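Csonka Shopping Centre Gift Card: my review after three months
By Genalyn Cruzado
Tuesday, April 12, 2022

I received the Csonka gift card in January, as a leaving present from the office where I was working before. My colleagues put 4000 points on it. In this centre the card is loaded in points and not in pounds, and one hundred points are the same as one pound, so I had £40 to spend. I have now used nearly all of it, in several visits, and I think I can say something useful for people who consider buying this card for a mother, a teacher or a friend.

First, what you get. The card comes in a paper sleeve with a space to write a message. You can buy it at the information desk on the ground floor, or from the website, where you choose between a card by post and a code by email. My colleagues bought it at the desk and they told me it took a few minutes, including the queue. By post there is a small charge for delivery, and I find this a little mean for something that weighs nothing.

Before you can spend the card you must activate it. You go to the website, you type the long number, and then you wait for an email. My email arrived the next morning. I had already gone to the centre the same afternoon, with my sister, and the first shop told us the card was "not live". It was not a big problem, we had coffee and went home, but the sleeve does not mention any waiting time. Please write it on the sleeve.

The choice of shops is the best part. Most of the centre takes the card, and this includes the chemist, the two shoe shops, the bookshop upstairs and Drornness, the department store at the far end, where I spent the largest part. I bought there a pair of indoor slippers, a set of towels in the sale and a birthday gift for my niece. The lady at the till knew exactly how to take the card and it was done as quickly as a bank card. After this purchase my receipt said I had 1453 points left, and I was pleased that it was printed there clearly at the bottom, because not every shop does this.

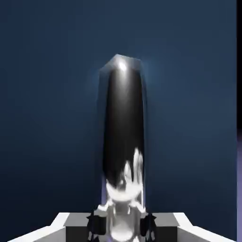 At Grullow, the café beside the cinema, it was less smooth. They accept the card but only at one till, and on a Saturday this till has the longest line. The young man serving had to call his manager to enter the number by hand. I felt the eyes of the people behind me! The soup was good, I must add, and the portion is generous.

The supermarket does not take the card. The car park also does not take it, although there is a large poster for the gift card exactly next to the pay machine, so you can understand that many people try. I saw a gentleman trying it while I was waiting. I think the centre should move this poster.

Now about the competition. If you register your card, you are entered in the spring draw which the centre runs together with the local radio. I listened to the afternoon programme for one full week with the radio in the kitchen. You have to hear the name of a shop from the centre, said backwards, and then call. I called two times and the line was engaged both times. My neighbour got through once and she gave the wrong answer, and they were very kind to her on air. I would not buy the card for the draw, but it is a bit of fun when you are cooking.

Checking the balance is easy on a computer. On my phone it is not so easy. The page is wider than the screen and the button to confirm is hidden on the right side, so you must turn the phone. The app, which is called Bollirville after the old name of the market hall, shows the balance properly, but it asks for your birthday and your postcode before it opens. I gave them, and since then I get one message every Thursday with offers. Some are useful. It took me a while to find how to stop the messages: you open your profile, then "My centre", then "Contact".

The expiry date is fair. The card is valid for two years from the day it was bought, and each time you use it the date stays the same, so do not believe it starts again. I asked this at the desk because the website and the sleeve use different words. The lady there was patient and she wrote the date on my sleeve with a pen.

One more thing to know is about returns. I brought back the slippers because the size was too small, and the money went back to the card and not to me in cash. I expected this. But it took 15 days before the points were visible again, and during this time the shop said to ask the centre and the centre said to ask the shop. In the end it appeared without any message. If you are buying clothes or shoes with this card, keep every receipt, also the one from the return.

Would I give this card to somebody? Yes, to a person who lives near and who likes to walk through the shops without hurry. For my mother, who takes two buses to get there, I would choose flowers. I give it four stars out of five for the shops, three for the website, and two for the way they handle returns.

I still have a few points left and I will use them at the bookshop, where they keep a shelf of travel guides from last year at half price.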